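My Summer as a Swing Voter

6/28/20

I have been registered with no party for most of my adult life, and I can report that it does not make you interesting. It makes you mailable. In the past month I have received more correspondence from people running for the state senate than from my own brother, and the candidates at least remember how to spell my name.

Our district is one of those places the out-of-town papers like to call "in play." It runs from the river up past Murora, takes in the college precinct everyone here just calls Student, and then wanders off into farmland as if the person drawing the line had been called to the phone. Last time around the seat was decided by 38 votes. I know people who have had bigger weddings.

So both sides want it badly, and both have decided that the way to get it is to send me things on heavy cardboard.

The incumbent, Enache, is pictured on every piece with his sleeves rolled up exactly two turns. He stands in front of a barn. He stands in front of a school bus. In one he is listening to a woman in a hard hat, with the expression of a man who has been told he is good at listening. The back of the card says he has "delivered for working families" and gives a phone number, which I called, because I had a question about the bridge. The mailbox was full.

His challenger is Crescencio Calvo, who used to run the hardware store on Ritell Street and sold me a sump pump once. It was a decent sump pump. His cards are cheaper and have more words on them, and he has a plan for the bridge that takes up a whole side in very small type. I read all of it. I came away knowing a great deal about load ratings and nothing about where the money comes from.

I went to the forum at Murora, such as it was. They held it outdoors this year with the chairs spread all over the softball field, and a sound system that reached the first 2 rows and then gave up. From where I was sitting, out past third base, the debate went something like "my opponent" and then wind, and then "taxes," and then a dog. People clapped anyway. I clapped. I believe I applauded a position on property assessments that I would be against if I heard it indoors.

Somebody did ask about the bridge. Enache said it was a priority. Calvo said it should have been a priority in the last session — good line, well delivered, wind dropped for it and everything — and then his time was up. I drove home the long way, over the other bridge, which is also bad. 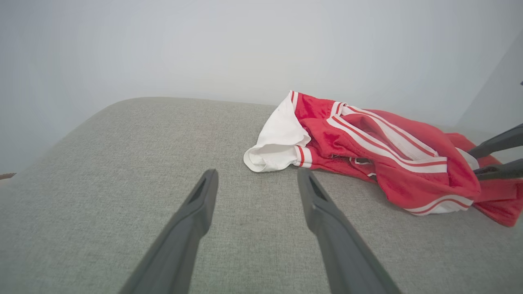

The money is what gets me. According to the filings, each campaign took in a single check of $1000 from the same paving company, on the same afternoon. I admire that. It's the only organization in the county with a clear view of the race. Whoever wins, there will be a person in the capitol who has some warm feelings about asphalt, and it is possible this is the closest thing to a bridge policy we're going to get.

My neighbor thinks I'm being cynical and that I should just pick a side like a grown-up. She has had the same yard sign up since the primary, and she mows around it with real tenderness. I told her I'd decide by September. She said that's what I said last time, and then I complained about the result until Christmas. That's true, and I stand by most of the complaints.

The absentee application came yesterday, tucked between a card from Enache and another card from Enache. I filled it out at the counter and walked it down to the mailbox myself. The flag on the box is broken, so I'm going to have to go back out and check whether anyone took it.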